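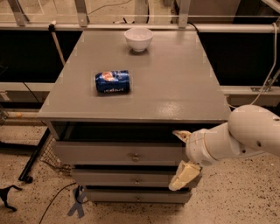

A robot arm at the top drawer of a gray cabinet, with a bowl and a soda can on top.

Ten Thousand Drawers Won't Teach It What a Drawer Is

Jan 12, 2018

I have spent a good part of the winter going through recordings of robots opening drawers. Most of them are dull, and I don't hold that against the people who made them. Collecting examples is dull work. What bothers me is how little we ask about the examples once there are a lot of them.

The idea is easy to state. Nobody can write down rules for every cabinet in the world, so you don't write rules. You steer the arm through the job by hand, over and over, you save what the camera saw and how the joints moved, and you let a program find the pattern. Then you put the arm in front of a cabinet and see whether it has picked up the habit. People who work this way like to compare it to how children learn. I have raised children. They did not learn drawers from a cabinet that stayed in one spot in front of a metal rail.

Look at the cabinet. It has three drawers, a round knob on each of the upper two, and a wide flat top. The top drawer is out a little way and the fingers are at the right end of it, spread one above the other, nowhere near the knob. I find this the most interesting thing in the picture. A person who had been told "open the drawer" would go for the knob, and a person who wrote the instructions would say so. But a recording doesn't say why the hand is where it is. It could be on its way in or on its way out. It could be someone's clever trick for getting a drawer open with two mismatched pads. The program gets the position of the fingers and has to make of it what it can.

Multiply that by every operator who takes a turn at the controls. At Ogbonna, where I once sat in on collection for a week, there were seven operators and as far as I could tell seven ways of opening a drawer. One pulled straight back. One hooked the edge and dragged. One always came in too high and corrected at the end, and the correction went into the data along with everything else. When I asked which way was right, I was told that variety was good for the model. Maybe so. I have also heard variety offered as the excuse for a set of recordings in which the label said "open" and the drawer was being closed.

Then there is the stuff on top. A small white bowl, a dented Pepsi can on its side. In the trade these are called distractors if the job is the drawer and objects if the job is the can, and the same two items can serve as both before lunch. I have nothing against a soda can. It is cheap, it rolls, it has bright colors that a camera has no trouble with. But I have seen that sort of can in so many projects that I wonder what the field would do if it had to learn from a bag of onions, or a damp towel, or the tangle of chargers and dead pens that lives in my own top drawer at home.

The usual reply is scale. Branon, whose arms I have watched longer than anyone else's, moved from one cabinet to ten and reported that the results got better. I believe them. I would also like to know what the ten had in common. If they all have light-running slides and a knob in the middle, then you have collected one cabinet ten times and paid for the floor space. The Skekivside group did something braver and bought used furniture, including a dresser with a drawer that stuck. Success on that dresser was so poor that it was left out of the main table and put in a footnote. I would have put it on the first page. A drawer that sticks is the only kind I own.

I don't want to be unfair here. The old way, with an engineer typing in the location of every handle, was worse, and it broke if you nudged the table. Learning from examples has given us arms that can cope with a cabinet turned a bit to the left, and that is real progress. My complaint is with the word "general," which gets attached far too early. The test is nearly always held in the room where the lessons were given, under the same lights, often with the same bowl.

Camitz has been asking its partners to hold back 20 percent of their recordings for testing. That is good manners and it settles very little. If the held-back part comes from the same bench and the same people, you are checking whether the arm remembers its own room. Hold back a whole room. Hold back an operator. Let somebody who has never seen the project carry in a piece of furniture from home and set it down crooked.

And write down the failures. In the last set I went through, eight recordings were marked "discard" with no note saying what had gone wrong. I watched all eight, and I learned more from them than from the clean ones. In two of them the fingers slipped off the front of the drawer and the operator simply waited, for a long time, before trying again. I would love to know what that person was thinking. It isn't in the file.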